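Notes on the Celtov demonstration, 23 July 2025
Read before the seminar. Bring your own notes from the visit.

Those of you who went to Plollton saw a polished afternoon. Wojciech Czerwiński presented for Celtov, and the word "autonomous" came up a lot. I would like you to set the word aside until you can say which steps the machine chose and which were chosen for it. Suturing is a fair test. Thread is thin, tissue gives, and the jaws block part of the view. 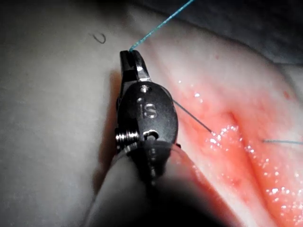 Surgical Robotics Teaching Group, Nutalach

Look at the blue suture at the jaw tip, then at the short length of blue over the red groove. Could you judge tension from this view? I couldn't. Most of the shaft is a blur, and wet highlights crowd the lips of the groove, exactly where a vision system has to work.

Celtov's handout claims 100 trials with 2 failures. It does not define a failure. Irena Wilczyńska asked whether an operator stepping in counted as one and was told it depended.

For the seminar, write 15 lines on one claim you heard and the evidence you would want before believing it. Leave out the video with the music.

Drafts go to Ksawery Marciniak.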